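# The Top

Precious Catacutan drove to Zonham with 64 dollars in her coat and a check for the rest. The lumberyard was called Pangilinan, after a man who had been dead longer than she had been alive. His granddaughter ran it now and didn't take cards.

"It's been sitting here since November," the granddaughter said. "Your father picked every strip."

"I know he did."

"He sent back a whole stack once. Said it was too pink."

Precious said that sounded right. She wrote the check for 700 dollars and they carried the boards out to the truck two at a time. It had started to rain, so she laid a tarp over the bed and tied it with the yellow rope her father kept behind the seat. She was bad at his knot. She tied it four times and drove home slowly.

## Glue

Her father had been a cabinetmaker at Trernier until his hands went. He could still hold a cup if it had a handle. He sat on a paint can in the garage and told her what to do.

"Dry first," he said. "Put the whole thing together dry."

She put the whole thing together dry. He got up and looked down the length of it with one eye closed.

"Swap those two."

"They look the same."

"Swap them."

She swapped them. He had her swap six more, and then swap the first two back. By then it was dark and her mother had called them in twice.

They glued it the next morning. The bottle said 28 minutes of open time, and her father did not believe bottles, so he had her work as if it were ten. She rolled the glue on with a little rubber roller and pushed the strips up against each other, and he called out the clamps. Top, bottom, top, bottom. She was sweating in her T-shirt with the garage door open and frost on the driveway.

"More on the end one," he said.

"It's tight."

"Is it squeezing out?"

She bent down to look. There was a thin line of beads along every joint but the last. She gave the clamp another half turn.

"Now it's tight," he said.

He didn't say anything else until lunch. Over soup he told her about a counter he had made for a hotel in Sturora, 3000 dollars' worth of walnut, that had split right down the middle the first winter. She had never heard about it before.

"What did you do?"

"Made another one."

"Did they pay you for it?"

"No," he said, and asked for the pepper.

## Sanding

Sanding took the rest of the week. She did it after work with the radio on. Her father came out some nights and not others. When he came he ran the back of his hand over the wood — the fingertips didn't feel much anymore — and stopped wherever he found something. She marked the place with a pencil and went back over it.

On the last night he went from one end to the other and didn't stop. The strips ran blond, then honey brown, then blond again. He went back and did it a second time.

"Who taught you to do that?" he said.

"You did. This week."

"Huh," he said. He stood there a little longer and then went in to watch the news. 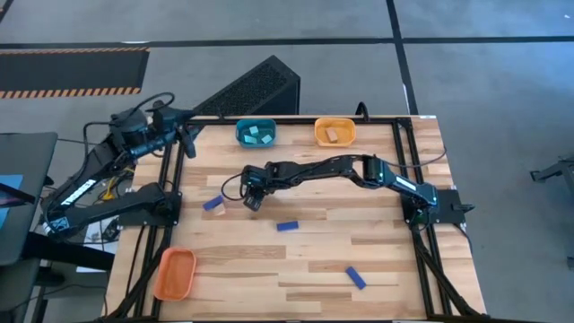

## Oil

She put the first coat on alone, with one of his old undershirts. When she looked up he was standing in the doorway in his slippers.

"Go with the grain," he said.

"I am."

"I can see that," he said, and sat down on the paint can to watch.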